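Unit 6 handout: Notes for the Davier Lab visit

Read these notes before the October visit to Pusomcombe. The group meets at the Kerr Building entrance. Each demonstration group has 14 places, and the list is posted outside the Waresley room.

6.1 Purpose

Unit 5 treated grasping of rigid parts with known geometry. The visit covers deformable objects. A plastic bag has no fixed shape, its handle moves when the contents move, and thin film gives weak visual edges. A grasp pose computed from a stored model is of little use.

6.2 The bag task

The cell has two arms on a common front beam, each with a black gripper and a camera module mounted on the arm. The arms work on filled, translucent bags on a wooden tabletop. The point to study is the region where both grippers meet at the gathered handle. Clearance between the fingers is small, and a planning error on one side affects the other — treat the pair as one system with a shared constraint.

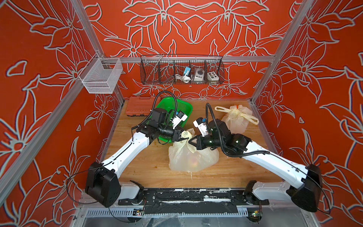 6.3 What to record

Note the following during the demonstration:

- which arm makes first contact with the handle
- the approach direction of each gripper
- whether the bag body shifts during closing
- any pause longer than 2 seconds
- operator actions, including resets

Do not lean on the cell posts. Questions are taken between runs.

6.4 Background on the patterned walls

Review the Unit 3 material on background variation. Consider how the large floral print might affect segmentation of a translucent bag, and whether a plain wall would give a fair test.

6.5 Written work

Submit a report of about 200 words, plus one sketch of the two approach paths. Reports are due 2025-12-31.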